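Re: [gripper-bench] Soft pads or hard fingers for crockery?
From: Sânziana Toma
To: gripper-bench list
Sent: in March, 16:40

Hello all — I've had a proper go at this now and I'm rather pleased, so sorry in advance for the length. Wrist camera view from the plate runs:

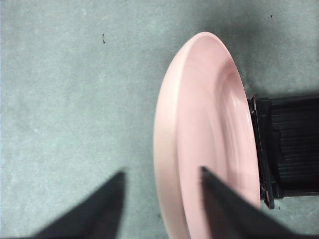 1. What I compared

Two sets of fingers on the same arm: the Ratell wedges (stiff, tapered) and the Stelow ones with the soft pads. Same controller, same closing speed, same wrist camera. The job was to pick a plate standing on its edge by a black ribbed holder, lift it clear and put it back. I did 200 lifts with each set, spread over 3 afternoons.

2. How they did

The Ratell wedges dropped or missed 13 times. The Stelow pads dropped or missed 3 times, which I did not expect at all! I had them down as the fussy ones. They squash a little as they close, so when the arm comes in slightly off centre the plate settles between them and the lift carries on as if nothing had happened. The wedges just shove the plate sideways.

But (and it's a big but) the pads are fat, and getting them in beside the holder is a pain. I had to teach a second approach angle for them. The wedges slip into that gap beautifully, and if I had a rack full of plates close together I think I'd still start with them.

3. Camera

Keep it on the wrist, please, whatever else you change. A plate seen at a steep angle is a tall thin oval, and my old overhead camera used to lose it completely. From the wrist you get the rim and the edge of the holder in one view, plus the fingers, so you can see straight away which side you're going to clip. A pale plate on a grey-green top is also kind to the edge finder. I haven't tried a grey plate and I'm slightly dreading it.

Vlad (our controller box, named before I got here) was happy with both sets once I'd put the right finger weights in. Don't skip that. I did, and spent a whole morning blaming the wrist joint.

On the earlier message:

> We've been using the Flandberg fingers for mugs and they're
> fine, but plates on edge are a nightmare. Has anyone tried
> something softer? I'm worried the pads will wear out and
> leave marks on the glaze. Also, do you close on the rim or
> further in?

Wear: a faint shine on one pad after the full run, nothing I can feel with a fingernail. No marks on the plate that I could find, though I only used the one sort of glaze.

Where to close: further in, past the rim. On the rim itself the plate swings like a gate. Go in with the fingers well apart and only start closing once both tips are over the middle part.

I'd love to hear how the Flandberg fingers get on with the same approach — if you've still got them fitted, could you try a few plates and post your closing force? Mine are in the settings file, which I'll send to anyone who writes to me off list. Bowls next!

Sânziana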